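Bench notebook, August 21, 2025
Toledo club room, 1/48 Vultex floatplane, second session on the fuselage

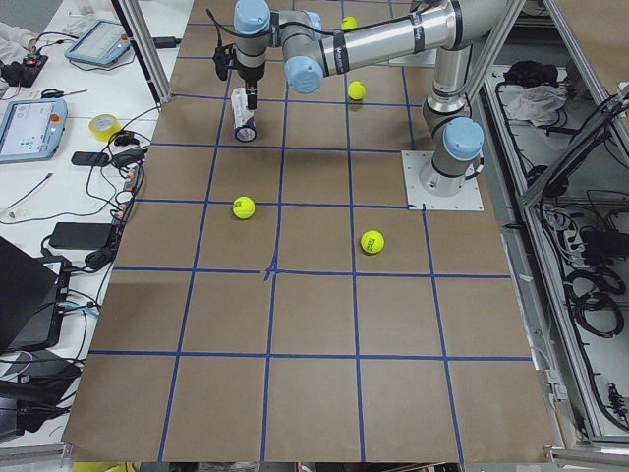 Picked up where I left off with the fuselage halves. The seam along the spine needed a second round of filler. First coat had shrunk and left a line you could feel with a fingernail from the back of the canopy to the fin. Sanded it with 400, then 600, then rescribed the two panel lines that cross it. The front one came out fine. The rear one wandered to the left of center, so I filled the stray groove with thin CA and will scribe it again when I have better light and some stiffer tape for a guide.

Dry fit the wing. Port side closes up with finger pressure. Starboard side has a step at the root, wing lower than the fuselage fairing. A strip of 0.010 in. card on the locating tab brings it up level. Glued the strip and left it. Don't glue the wing until the cockpit floor is in, the floor sets the width of the fuselage at that point. I forgot this on the last one and had to spread the sides with a toothpick.

Cockpit: floor, seat and rear bulkhead painted interior green, dry brushed with a lighter mix. The instrument panel decal would not settle over the raised dials. Two coats of setting solution, still silvered at the bottom corners. Pricked it with a needle and put on a third. If it is still bad next time I will punch out the dials one at a time and put them on separately. Belts are tape. Buckles are bent from fine copper wire, a bit over scale but they look all right with the canopy closed.

Nose weight. The instructions ask for 17 grams on the beaching gear. I used lead shot in white glue behind the engine firewall, then read on two forums that white glue and lead can swell over the years and split the seam. Dug it all out with a dental pick, washed the space, and redid it with epoxy. Balanced on the main wheels with the tail taped on and it sits on its nose, with a little to spare. Let the epoxy cure overnight before closing anything.

Floats: each one is a top and a bottom, with the seam right on the chine. Good choice by the kit maker, very little cleanup. The struts are a different story. Four of the eight have sink marks on the outboard face, and the locating pins are too fat for the holes. Opened the holes with a 1 mm bit in a pin vise. Made a jig from scrap foam board with two slots cut parallel so both floats stay level while the struts set. Check the slots against the plan drawing before using it, I measured off the box art side view the first time and it was wrong.

Paint: tested the Fadau blue gray on a spare wing from the scrap box. Thinned one to one with their own thinner it spidered at 20 psi. Dropped to 15 and moved in closer and it went down smooth. The color is darker than the chip in the instructions. Will add white a few drops at a time, and write down the number this time. The Wanum primer in gray is good straight from the bottle, no change there. Keep the lid wiped, the last bottle glued itself shut.

Decals: sheet is slightly out of register on the red. The fuselage codes can be used as they are. Wing insignia I may replace from the spares folder. I want to mark this one as aircraft 66, and the sheet only has the 6s in white for the tail and yellow for the nose. Need to check a photo for which color the nose had. If there isn't one I'll go with white both places.

Compressor note for whoever uses it next: the water trap was full again. Drained it. Hour meter reads 569. The filter is supposed to be changed every 30 hours and there is no entry for the last change, so I wrote today's reading on a piece of tape on the tank. Please add to it when you do the next one.

Still to do
Rescribe rear spine line
Check instrument panel decal
Close fuselage, then wing
Fill sink marks on float struts
Mix blue gray, test again over primer
Order 0.3 mm stretch line for the rigging, have it here before September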